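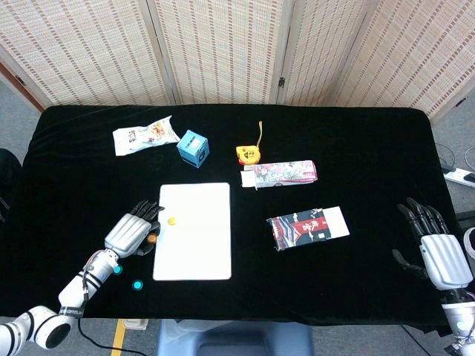 Head camera view with both hands in, layout with the white board and the yellow disc.

Sunday, January 20, 2019

We are at 117 demonstrations on the tabletop set and I want to write down what changed since October, mostly so I stop answering the same mail.

The black velvet stays. The old cover was shiny and the head camera lost box edges on it whenever the ceiling lights were on. Velvet picks up lint, so it gets a pass with the roller before each block. The woven divider behind the table also stays. It has a pattern, and I was worried about that, but a plain sheet gave us a model that fell over the first time someone walked behind it.

Object layouts come from a short script called Louro. It picks the items and a rough pose for each, and the operator places them by hand. Boxes are easy. Wrappers are the problem – a crumpled one never has the same shape twice, and we don't try to restore it between takes. The tape measure goes in with its strap out at whatever angle it lands.

The colored markers on the left hand, wrist and forearm are there to check the joint readings against the video. Cyan and orange separate well from everything on the cloth. Yellow did not, for obvious reasons given the disc.

Rosário Esteves went through the first 48 takes and threw out the ones where the operator paused for more than 2 seconds before contact. I argued for keeping them. She trained Jestine both ways and the version with pauses learned to pause, so I have dropped the argument.

Still open:

Cable on the left forearm. It runs over the front edge of the table and can tug on long reaches. Needs a clip.

Failed grasps. We save them in a separate folder and do nothing with them so far.

Labels. Start and end times are still typed in by hand, and I found several where the end came before the start.

The target is 1000 takes before we touch the network again. Next block is both hands on the long floral box, then the flatter one.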